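How a Robot Decides How Hard to Squeeze

A robot does not know what a cup is. It has a program, and the program has numbers. This page explains how those numbers become a grip.

The program runs in a loop. A loop is a list of steps that starts again as soon as it ends. The grip loop has three steps:

Look. Find the object and work out where its sides are.
Plan. Choose where the fingers should go and how far apart they should be.
Move. Send a command to the motor, then go back to the first step.

In the software described on this page, called Sovier, the loop runs 33 times every second. Each trip through the loop changes the grip by a very small amount. Small changes are easier to correct than large ones.

The first step is called perception. A camera picture is a grid of colored dots, and each dot is stored as numbers. The program searches for places where the numbers change quickly from one dot to the next. Those places are often edges. Two long edges on opposite sides of a shape are good places for fingers.

Edges can be confusing. If an object is printed in two colors, the line between the colors also looks like an edge to a simple program. It is not a side of the object, and a finger cannot press on it.
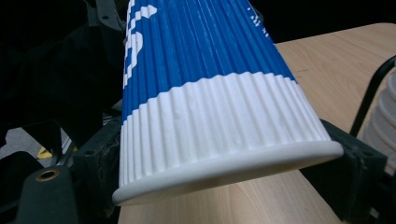
Training is how Sovier learns to tell a real side from a printed line. Programmers give it many pictures of objects being held, and it adjusts its numbers until its guesses get closer to the right answers. Paper cups make useful lessons. The wavy line where the blue meets the white is only ink, but the round white rim is a real edge. The ribs add many thin stripes of light and shadow, and the program has to learn that none of those stripes is the side of the cup either. Dela Quaye, who sorts the training pictures, keeps 694 of them in a folder named "hard edges."

The second step is planning. A cup is wider at the rim than at the base, so the right gap between the fingers depends on where they touch. The planner compares several spots and gives each one a score. A spot loses points if the fingers would bump into something on the way there. The spot with the highest score wins.

The third step is control. The controller compares the squeeze it wants with the squeeze it measures. The difference is called the error. If the squeeze is too weak, the fingers close a little. If it is too strong, they open a little. Using a measurement to choose the next move is called feedback.

Try it yourself. You need 2 people and an empty paper cup. One person closes their eyes and holds the cup as lightly as possible. The other gives only three commands: "tighter," "looser" or "stay." The person watching is the controller, and the hand is the motor.

Words to know
Loop: steps that repeat.
Perception: turning pictures into facts about objects.
Error: the difference between what is wanted and what is measured.
Feedback: using a measurement to choose the next move.

Text by Pirmin Pichler. Checked by Valquíria Conceição.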